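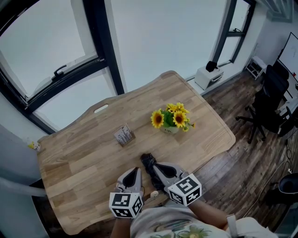
How often should you oil a wooden table that stands right by a window? Every four months if the sun gets to it, and a bit sooner if the top starts to feel rough under your hand.

Heike Brinkmann
February 8, 2021

OK, so a few of you asked about the table after I mentioned it last week, and my replies were getting way too long. Thread time! Get a coffee.

First, the table. Light wood, lots of narrow planks side by side like a butcher block, and an edge that goes in and out in waves. I love the wavy edge. My sister says it looks like a cookie. It also has an oval handle hole cut into the top on the far side, and every guest I've ever had sticks their fingers in it.

I bought it secondhand from Dreßler, the furniture place in Sasell, 13 years ago. It had been in the back of the store forever and had a sticker on it that took me a whole evening to get off. (Cooking oil and a plastic scraper. Don't use a knife. I used a knife first.)

It lived in a dark hallway for ages and I did nothing to it at all. Nothing! Then we moved, it went next to the big window, and by the first December it looked thirsty. Pale, a little fuzzy when you ran a palm across, and every glass left a ring.

So I read a lot of stuff online, half of it contradicting the other half, and ended up doing the simplest version. Going to write it all down in one place now.

Step one is clearing the top. All of it, cables and chargers and the stuff you think you can just slide around. I tried sliding once. There was a dry stripe shaped exactly like my mail pile until summer.

Wipe it with a cloth you've wrung out really hard, with one drop of dish soap in the water. Go over it again with plain water. Then leave it alone overnight, 12 hours at least. I know. I get impatient too.

If it's fuzzy, sand it by hand. Fine paper, along the planks, light pressure. The planks on mine all run the same way so it's easy. The wavy edge is the annoying part – I wrap the paper around a piece of old sponge so it bends with the curves.

Vacuum the dust with the brush thing on, then a dry cloth. Don't forget the inside of the handle hole if your table has one. An unbelievable amount of dust lives in there, plus, in my case, a raisin.

Now the oil. I use Vesolard, the clear one in the metal can. I've also tried Gollevero, which smells nicer but made mine more yellow than I wanted. If your wood is darker you might like that! Try it on the underside first, somewhere only the cat will see.

Put on way less than you think. A tablespoon or so on a rag, rub it in, add a little more, keep going. The cut ends and the handle hole drink it up, so go back to those a second time.

Wait 36 minutes. (It's 36 because that's how long my podcast is. The can says something like half an hour, fine.) Then wipe off everything that's still shiny. Everything! If you leave it, it goes sticky and you'll be peeling your elbows off for days.

Oily rags: lay them flat outside to dry, never in a ball in the trash. They can heat up and catch fire on their own. Please take this one seriously even if you skip the rest of my rambling.

Someone asked whether you can eat at it the same day. I wait till the next morning for plates, and a couple of days before anything wet or heavy. We had dinner on the couch and no one complained.

Next question I got a lot: what about the flowers? I do like sunflowers on it, even in winter, they cheer the whole corner up. The three big heads with the brown centers do most of the work, and then there are the smaller yellow ones and the leaves filling in around them.

Pot choice matters more than you'd think, by the way. Mine's a small pale ceramic one with some faint dark lettering, so it doesn't shout over the yellow. I had a tall glass vase there before and knocked it over with my sleeve four times in one month. Low and small wins.

Little felt pads under any ceramic. They cost next to nothing, and the rough ring on the bottom of a pot scratches oiled wood like crazy. I cut mine out of an old hat. Sorry, hat.

Also, move things. I shift pots a hand's width whenever I wipe the table. Wood changes color in the light, and if something sits in one spot all summer you get a perfect little circle underneath. Same goes for card holders, coasters, laptops, the fruit bowl.

If you already have the circle, take the thing away and give it time. Mine evened out over a few months with no sanding. My neighbor went at hers with coarse paper and now she has a dent AND a circle.

About the window. Big panes, thick black frames, so much light that by late morning it's just white out there. Great for the mood, hard on the furniture. I thought about a curtain for maybe a day and decided I'd rather oil more often.

What I do watch for is rain. The table's close enough that an open window in a shower means drops on the wood. Dry them right away and you're fine. Leave them overnight and you get gray spots, ask me how I know.

For gray spots: dry the wood completely, sand just there very lightly, oil, and then oil the whole top so the patch doesn't show. It never works to oil only the patch. I've tried it on three separate spots and could see every one.

Crumbs in the seams between planks, Tanja wants to know. Soft toothbrush. I have a dedicated one with tape around the handle after a bathroom mix-up we will not discuss.

And no, I don't use anything with lemon or vinegar or "shine" on the label. Soap and water, wrung-out cloth, done. The lemon spray made it streaky and I smelled like a hotel lobby.

Total cost so far this year: nothing, I'm still on the same can of Vesolard. A small one goes a long way when you're wiping most of it back off.

Last one for today – yes, you can do this on a table that's been varnished, but you'd have to get the varnish off first, and I've never done that, so please ask somebody who has. If you've got a wavy-edged one too, show me yours! I want to see how you sanded the curves.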